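16th July

Up before six, couldn't sleep, heat. Kitchen already sticky. Made coffee, drank half, forgot the other half on the windowsill till lunch. Writing this fast because I want to be in bed by ten and it is now past ten.

Today was supposed to be the front room. All of it. I have been saying so since the middle of June. Boxes out, floor swept, decide on tables. Got maybe two thirds. The boxes are out anyway, they're in the hall, where I will fall over them tonight.

The little square table. Still can't make up my mind. Paid 27 dollars for it at the sale in Sasgate and carried it up the stairs myself, and I do like the pale top, it goes with the white wall. But it's small. You put two things down and it's full. I had it out in the middle first, then by the window, then back against the wall where it started. An hour of my life. Wall it is.

Flowers are on the corner of it now, the white ones. Pushed right back so they don't get knocked. Left the green leaves on, which I sort of like. Put the brown dish out too. It was in a drawer wrapped in newspaper, from the Remen trip, and I'd forgoten how heavy it is for its size. Meant for soy sauce or olives or who knows. Pits, maybe. I may keep keys in it. I may keep nothing in it.

Swept the floor twice. The boards hide dirt so well that you think you're done and then the sun comes round and you're not. Dark brown, all streaks, every crumb invisible until four in the afternoon. Should oil them. Jakubowski oil is what the hardware place has, 70 for the big can, and I stood there looking at it last week and bought light bulbs. There's an old half can of something under the sink but the lid is welded on.

The cables are a disgrace. White one going from by the cabinet right across to the power strip, then the black one off the other way. I step over them without looking now, which is how people break ankles. Need those flat clip things. Need a shorter cable. Need the router to be somewhere sensible and not on the cabinet, but there's the outlet, so there it stays. Wrote CLIPS on my hand and washed it off doing dishes.
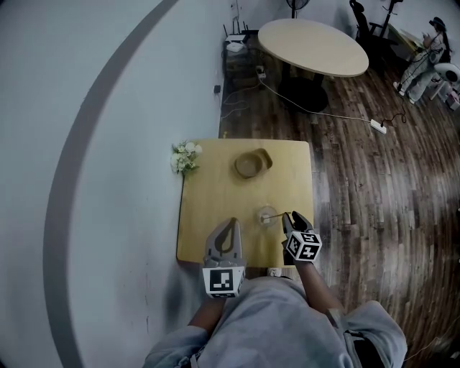 My sister wants the round table by the wall and the square one gone altogether, said so twice on the phone. Her view is that a room that size wants one table and that I will only pile mail on the second. She also said to bring the round one forward and stop treating the middle of the floor like a museum. Then she asked if I'd eaten. I said yes. Crackers.

She's not wrong about the mail. But if the square one goes then the flowers go on the round one and then you can't eat there without leaves in your soup. And I want somewhere to put a glass down when I come in the door. Told her all this. Long silence, then she said fine, it's your house, in the voice.

Glasses! The small clear ones. I had 11 of them before the move and found 6 today, in the box marked BATHROOM, of course. Rest are either in the hall boxes or in Plundedton with the old landlord and I'm never seeing them again. Washed what I had, dried them with the good towel. They're nothing special, too small for water really, two gulps and you're up again. Good for juice. Good for one stem of something if the flowers start dropping and I only want to save the nice ones.

Lunch was late, eggs on toast, standing up. Then lost most of an hour reading the newspaper the dish was wrapped in. Four years old. A long piece on parking in Remen. Read every word.

Moved the fan back behind the round table. It's the only spot where it doesn't blow the mail around (see, mail). Less breeze on the couch though, so at some point tonight it'll get dragged out again and I'll be stepping over that cord too.

Gray stripe on the wall. Went back and forth on it again. When I moved in I was going to paint over it first thing, white, done. Now I'm used to it. It comes sweeping down and the room would look bald without it. On the other hand it is a very particular gray and nothing I own matches except a sweater. Leave it till fall. Put it on the list under the oil.

List as it stands: clips. Shorter cable. Oil, or at least get the lid off the old can. Hall boxes, all of them, no excuses. Felt pads for the office chair, it's leaving marks, or maybe the marks were there, can't tell with those boards. Find the other glasses. Call Plundedton about the glasses?? No. Let it go.

Fresh water for the flowers before bed, did that just now, spilled some, wiped it with my sleeve. Back hurts. Window's open and somebody down the street is grilling and I'm hungry again. Might have the last of the crackers. Hall boxes tomorow, starting with the one by the bathroom door.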